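**Progress report to the fund: household skills room, Ulport**

Period covered: October to December

The grant of 2600 has been used for fitting out the back room at Ulport and for the first set of sessions. The room is now in regular use. Flindton will follow in the spring, once the lease is signed.

**Laundry and clothes care**

This part of the programme started in November. Each session lasts 90 minutes and deals with sorting, hanging, folding and putting away. We had planned to begin with folding, but hanging has needed more time than expected, so the order was changed. The groups are kept to 5 people so that everyone can get at the table.

The hanging work uses light rods and hooks, with a wicker basket kept close by.

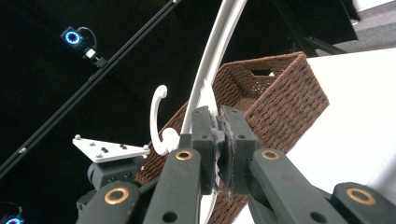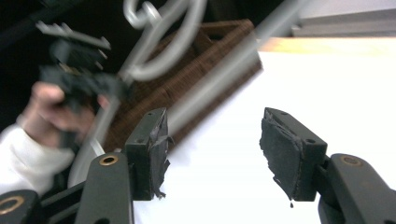

Most people manage the folding without help by their second session. Hangers are slower, mainly with shirts and anything with a wide neck. We have added a short practice at the start of each session using hangers alone, before any clothes are brought out.

**Spending**

Of the grant, 466 remains. The main costs were the shelving, the table and the rail from Petek. The rail arrived late and one bracket had to be replaced, which Petek did at no charge. We have held back the rest for storage boxes and a second ironing board.

**Problems**

Storage is still poor. Baskets and hangers are stacked in the corridor between sessions and have to be moved each time the fire door is checked. Wuseck has offered us a cupboard on the same floor, and we expect an answer on the key in January.

**Next period**

- Move the stock into the cupboard, if agreed
- Start the ironing sessions
- Send the equipment list for Flindton for approval

We would like permission to carry the unspent money over into the next period.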